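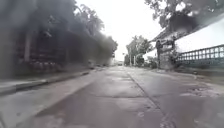 27 December 2022
Faith Wanyama

Unit 3: Concrete pavement, joints and surface water

Read this before the site walk on Wirnley Road. Bring the joint sketch from the October session.

1. Slabs and joints

A jointed concrete road is cast as separate slabs. Concrete shrinks as it cures, then grows and shrinks with temperature, and a long unbroken strip would crack wherever it liked. Joints decide where the crack goes.

Longitudinal joints run with the traffic and usually divide one lane from the next. Transverse joints run across. Contraction joints are sawn or formed part way through the slab. Expansion joints go full depth and hold a compressible filler.

Tie bars hold two slabs together across a longitudinal joint. Dowels pass load across a transverse joint and must be free to slide at one end. Students mix these up every year – learn them now.

2. Where the water goes

Water should leave the slab by crossfall, reach the curb or verge, and follow the edge to an inlet. A thin film during rain is normal. Standing water after rain needs a note. Common causes:

- slab settled at a corner or edge
- verge built up higher than the pavement, with no outlet
- blocked inlet (leaves, silt)
- finishing error when the slab was cast

Water that gets through a failed joint softens the base. Under heavy wheels it is forced back out and carries fines with it. This is pumping, and it leaves a void under the slab. Faulting comes next: a step between one slab and its neighbor.

3. Recording on site

Work from the sidewalk. Number slabs from the start of the section and write L or R for the side. Give puddles a length, a width and a greatest depth, and say how long it has been since the rain stopped. Do not guess at a cause on the sheet – Karabo Makhubela will go over causes in the lab.

Our section is 311 m long. Sheets go to room 704.

Reading: Zanetti notes, p. 87, on joint sealants.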